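Equipment plan, second draft (budget part)

I took over the money side of our project in May, mostly because I'm the one who likes spreadsheets! Oliwia Kaczmarczyk did the arm comparison and I did everything with a dollar sign in front of it.

Our limit for the first order is $2,831, and that has to cover the gripper, the mounting base and whatever the arm is supposed to pick up. The arm itself is on loan from the department, so it isn't in my table. I got quotes from Flarko and Vetano for the gripper. Vetano was $156 cheaper but wanted 62 days for delivery, and we'd be past our demo by then, so I went with Flarko (sorry, spreadsheet).

Szulc sells spare finger pads in packs of 3. I put down two packs.
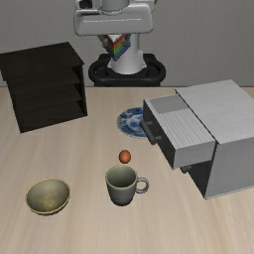
Props turned out to be the fun part of the budget. We're planning them in simulation first, so I can try a layout before I spend anything, and I've moved things around a lot. The mug and the shallow bowl are easy, I can get those at a thrift store, and the same goes for a blue and white plate. The cabinet is what worries me – it needs a drawer that slides out that far and a bar handle the fingers can get around. Kendus has one that might work, but I still need the handle measurements before I add it to the order.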